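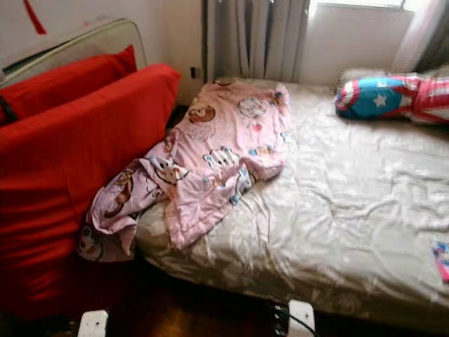

Speaker notes, Tundton evening, 90 seconds a slide

Slide 1. Say hello, thank Mio for the invitation. I went to the Hamada open day in January to see a home robot make a bed. I went in doubtful and came out with better questions. Leave it at that and move on.

Slide 2. Beds are hard. Use the one on screen: shiny sheet, pink cartoon blanket bunched up at one end, pillow at the other. Ask the room where the corners of that blanket are. Wait. People will point at one hanging over the side and then start guessing. Shiny cloth is a headache too, all those highlights sitting on top of the wrinkles.

Slide 3. What we were shown. Riku Hoshino ran the demo. The robot picked up a blanket, lost it, picked it up again and pulled it most of the way across. Applause. I clapped too, it was a nice moment. But it was a plain blanket on a matte sheet, and the bed stood clear on all sides. Point back at slide 2: wall behind, curtain hanging down to the mattress, big red cushion against the side. Where does the arm go?

Slide 4. The numbers. Lultska's handout says 4,000 practice runs and 600 different blankets. I asked how many homes. Answer: 40. I asked how many of those runs ended with a bed you would call made. Riku said they score "coverage". I still don't know what coverage is. (Don't get sarcastic here. He was polite and stayed late to talk.)

Slide 5. Floor. Cable on the boards in slide 2, and two white things that look like plugs or adapters. A base on wheels has to deal with that before it touches any bedding. The demo floor at Hamada was bare. Mio thinks I'm being unfair on this point, let her say so.

Slide 6. What I'd want next time. Let a visitor mess up the bed. Show the failed runs. Put a clock on the wall.

If there's time: the Cultport video. Skip it if the sound isn't working.

Questions. Someone will ask about price. I don't have one, they wouldn't give it.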